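Ticket: Shared table, cables and small items left out
Site: Hillwood, open office, long white table
Category: Workplace / Desk and storage
Priority: Low
Status: Resolved, monitoring

Reported issue
Loose cables and small personal items accumulate on the long table and stay there overnight. The requester asked for a fixed place for each category and for a check of the cables, as two had been reported as faulty when connected to the Kadano displays.

Log

09:10 — Ticket opened. Table in use, so sorting postponed until after lunch. Requester asked not to move anything without leaving a note.

13:30 — Sorting started from the window end. Items grouped into cables, packaged supplies, pouches and wrapped items. Adapters were left in place, as they belong to the Ndlovu meeting kit and are covered by a separate ticket.

13:55 — 13 cables collected. Each one uncoiled and checked for kinks near the plug, then tested on the bench supply. 12 passed. One failed intermittently when the plug was bent to the side. Tagged and moved to the e-waste bin.

14:20 — Attempted to store the cables in the existing Trulalov drawer insert. The compartments are too narrow for a loosely wound cable, and winding tighter puts strain on the plug end. Insert removed.

14:35 — Replacement method tested: wind in loose loops the width of a hand, leave the plug end on the outside, close with one fabric tie. Eight cables fit flat in the shallow drawer this way. The remainder go in the drawer below. Drawer closes without catching.

15:05 — Second fault report investigated. Cable passed on the bench and on two displays. The fault followed the display input, not the cable. Input setting corrected; picture stable for the remainder of the afternoon. No part replaced.

15:20 — Packaged supplies moved to the clear bin on the shelf, labels facing out. Opened packages go in front. Pouches are treated as personal property and are not opened. They stay on the table until the end of the day, then go to the lost property tray with a note of where they were found.

15:40 — Small wrapped items: no category existed. Added a shallow tray to the supply shelf. Anything edible goes to the kitchen counter instead.

16:15 — Requester confirmed the layout. Asked whether longer cables could be kept at the table. Declined for now. The 800 mm cables reach every socket on the table, and longer ones end up on the floor behind the chairs.

Follow-up
Check the drawers again in August. If cables are still being left out, fit a hook under the table edge at each end and close the ticket against that work. Spare fabric ties are in the top drawer, left side. Chairs should be pushed in before the drawers are checked — the lower one does not open fully otherwise.

Attachment 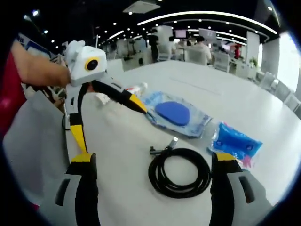

How should a cable be wound before it goes in the shallow drawer?

In loose loops the width of a hand, with the plug end on the outside and one fabric tie to close it.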